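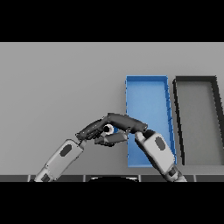 Drill handover in the simulator, both hands on it, blue tray behind.

1/ Update from our student project. We're teaching a two-armed robot to pass a power drill from one hand to the other and put it in a tray. All of it is simulated for now, as the lab is shut to us until December.

2/ The left hand holds the rear of the drill and the right takes the nose from above. We tried having the right hand go for the handle first. The fingers kept clashing, so we dropped that.

3/ We recorded 673 demos by remote control. Divya D'Souza did most of them. I threw out the ones where the left hand let go too early. 600 are left for training.

4/ The code is split in two. Moris does the recording and playback, Annamalai does the training. Both names were picked before I joined.

5/ Still to sort: the friction on the fingertips is set too high. A grip that holds in here might well slip on real hardware. I'm lowering it in 5 steps and running the lot again each time.

6/ Our report draft is due in on 11/11/2020. If anyone on the course has a decent drill model with a separate battery, please send it over.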